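Rosario Carbone had been told the cutting board would change her life. Her sister had said so, and so had the man at Lilitz, who wanted 100 dollars for it and came down 14 when she picked up her purse.

"Bamboo," he said. "And the groove catches the juice."

"What juice?" said Rosario. She mostly ate toast.

She took it home anyway and put it on the marble.
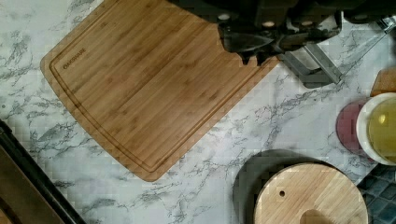 The Oaksware, first evening.

By October she had cut 2 lemons and a heel of bread on it. Her life was where she'd left it. The groove held crumbs - she'd give it that much.

"You have to let it settle in," her sister said on the phone.

"It's a board, Lil."

"Did you oil it?"

Rosario looked across the kitchen at it. Nobody had mentioned oil, and she wondered what the man at Lilitz charged for that.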